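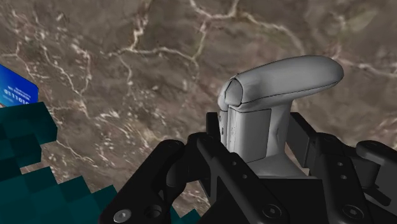
Who do you write for, when you write in your second language?

"My aunties, mostly, and they don't read English," she told me, and laughed so hard she had to put her tea down.

I'd driven two hours to Bornberg to meet her, a poet whose first collection, Udside, is written in the English she picked up at 31. She asked me to leave her name off this (she's had enough of being the migrant poet on every panel going) and I was happy to. We sat in her kitchen and I got through 4 biscuits before my second question!

I wanted to know about that "we" that turns up all through the book. Whose is it? "People at readings think it's my whole country," she said. "It's me and my sister in the back of a car. That's the we." She gets asked to explain Estberg, where she grew up, and she's tired of it. "I left. Ask somebody who stayed, they'll know what bread costs."

I told her I feel a bit the same whenever I'm the only one from my neighbourhood in a room, and she wasn't having it. "You can go home on the bus, love." Fair enough.

The new one is called Rana and she's drafting it in both languages, side by side, with no plan to translate either half. Her publisher is nervous. She's aiming to finish by May, and she'd already started reading me a page when the kettle went again.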